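Speaker notes: "Putting the winter coats away"
Celtthorpe community room, 7/1/26
Talk by Aparecida Sales. Slides by Abhishek Kandpal.

Slide 1. Title
Say hello. Fire exits, restrooms. Tea is on the back table and people can get up for it any time. Ask who still has a winter coat hanging by the front door in July. Wait for hands.

Slide 2. Why do it now
Most coats in a small home get worn until spring and then hang in the way until December. They collect dust on the shoulders and take up the hooks. Putting one away takes 19 minutes if it is already clean. I timed it at home with the kitchen timer. Washing and drying is a separate day and I cover it at the end.

Slide 3. What you need
A flat surface bigger than the coat. A cotton bag or an old pillowcase. A soft brush. A damp cloth. A box or a shelf. I use the Kongkaew box, medium, because it slides under my bed. Any box with a lid will do. Do not sell the box. Somebody always asks where to buy it, so have the price ready, and move on.

Slide 4. Use the bed
A bed is the best table most people have for this. Make it first and pull the duvet smooth. A puffer jacket with the sleeves out is wider than an ironing board and most desks, and the floor means kneeling. Leave this slide up while people look at their handouts.
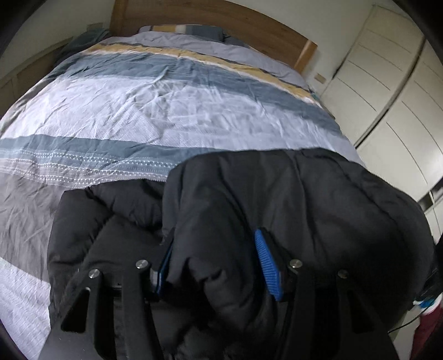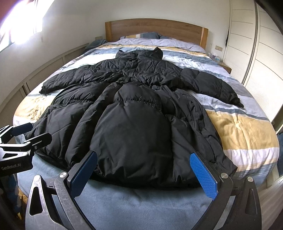 Black puffer jacket, striped duvet.

Slide 5. Check before you fold
Empty every pocket, the inside one too. Dennis Hollis found a bus pass and half a cough drop in his last year. He is happy for me to tell this.
Look at the collar and cuffs first. Skin oil and makeup sit there and set over the summer. Wipe with the damp cloth and let it dry fully.
Run a hand along the seams and feel for feathers or fill coming through. Do not pull a feather out. Pinch it from the other side and draw it back in.
Close all zippers. Fasten the snaps. If the hood comes off, it can go in the same bag.

Slide 6. Folding
Demonstrate with the coat from home. Coat face down, sleeves out. Bring each sleeve across the back. Fold the hood down. Fold the sides in to the width of the bag, then fold up from the hem in loose turns. Let the air out with flat hands. Don't kneel on it.
Pause here. Let two people come up and try. Allow 8 minutes.

Slide 7. Vacuum bags
This will come up. Wiroj Sitthichai keeps his in one all summer and says it comes out fine. I had one that stayed flat in the back panel until New Year. My advice is a loose bag for down and a vacuum bag for fleece or spare blankets. If you only have the vacuum bag, stop before it goes hard.

Slide 8. Where to keep it
Dry, dark, nothing heavy on top. Not the garage. Top of the wardrobe is fine. Write on the bag what is in it and which size, especially for kids' coats.

Slide 9. Washing (short version)
Read the label. Front loader, gentle cycle, less soap than you think. Dry on low with clean tennis balls and take it out to break up the clumps. Expect several rounds. If it smells musty when you think it is done, it is still damp inside.

Slide 10. Questions
Handouts by the door. Charoen Prasertsri has the sign-up sheet for the mending table. Stack the chairs before you go, please.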